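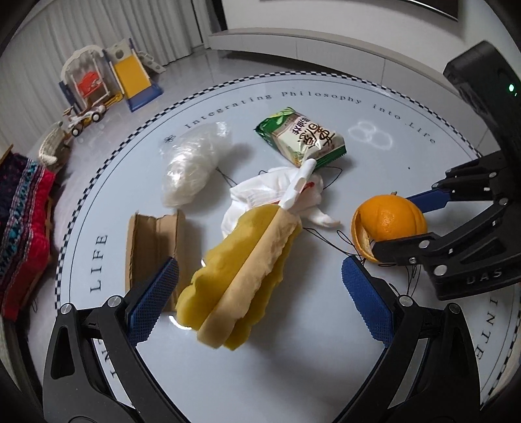

Gestion du trafic en phase chantier — notes de la séance 8

Bon, on reprend où on s'était arrêtés la dernière fois, à savoir le cas du viaduc de Sornon. Je vous rappelle la situation : une deux fois deux voies, un joint de chaussée à remplacer dans le sens Stirkthorpe, et une seule déviation possible, par la départementale qui traverse Liltby (avec son passage à niveau, sinon ce serait trop simple !).

Première question à se poser avant de sortir les cônes : est-ce qu'on ferme ou est-ce qu'on bascule ? Basculer, c'est faire passer tout le monde sur la chaussée d'en face, à double sens. Ça évite la déviation, mais il faut des interruptions de terre-plein aux bons endroits, et à Sornon il n'y en a pas avant l'échangeur. Le bureau Chowdhury avait chiffré leur création, je vous ai mis le tableau dans le polycopié. Regardez surtout la ligne « séparateurs », c'est elle qui fait mal.

Deuxième point, la capacité. Vous êtes plusieurs à avoir pris la valeur de section courante pour la voie restante. Non ! Une voie rétrécie le long d'un balisage, avec des poids lourds, ça débite nettement moins. Dans l'exercice, la demande sur la déviation monte de 385 véhicules à l'heure de pointe du soir, et c'est le carrefour à feux de Liltby qui bloque en premier, bien avant le chantier. Refaites le calcul avec le cycle modifié, vous verrez que la file remonte jusqu'au passage à niveau.

Rezaul Begum, qui a suivi l'opération côté exploitant, viendra nous en parler en mars. Préparez vos questions sur le phasage de nuit : les travaux ont duré à peu près 27 nuits, avec réouverture à 5 h 30 chaque matin — et je peux vous dire que cette heure-là, tout le chantier la connaissait par cœur.

Pour la prochaine fois :
lire le chapitre 2 du polycopié (signalisation d'approche, biseaux, zones tampons) ;
dessiner le plan de déviation de Sornon, itinéraire poids lourds compris ;
me rendre l'exercice corrigé, par binôme, sur papier s'il vous plaît.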